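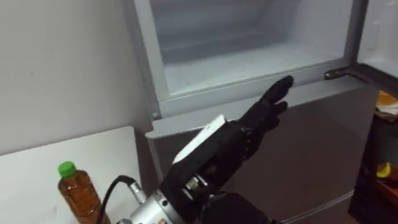 Fridge-freezer in silver-grey, freezer compartment open.

Home | Shop | Number Tools | Classroom Packs | Help | Basket

Givcombe Fraction Strips, Classroom Set

The Givcombe set helps pupils of seven to eleven years to understand fractions by putting lengths side by side. Each set has 219 strips in a flat box, with a teacher's booklet of 2 parts. The first part is for equal fractions, the second is for adding and taking away.

Every strip is printed on one side with its fraction and left blank on the other. The blank side is useful when you want the pupils to guess first. A one whole strip measures 352 mm, and all other strips are cut from this length, so three sixths lie exactly under one half.

How to use it in a lesson

Give one whole strip to each pair. Ask them to cover it with strips of one size only, then with two different sizes. After this they write the sum in the notebook, for example 1/2 + 1/4 + 1/4 = 1. The booklet was written by Annapurna Hegde and it keeps the explanations short — one page for each lesson.

What is in the box

Strips from one whole to twelfths
Teacher's booklet, both parts
Sorting tray with lid
Card for lost pieces (send it to us and we replace up to ten strips)

Order code: 605
Delivery: normally in one week. In September it can take longer, as many schools order at the same time.

The strips are not magnetic. If you wish to show them on a board, please choose the Plarbridge board set, which has the same fractions in a bigger size. The two sets do not fit together in length.

Comment from a buyer
"My class mixed up sixths and eighths all the time. With the strips they check it themselves. I would like stronger corners on the tray." — Senthil Menon

We use cookies to remember your basket. Accept | Settings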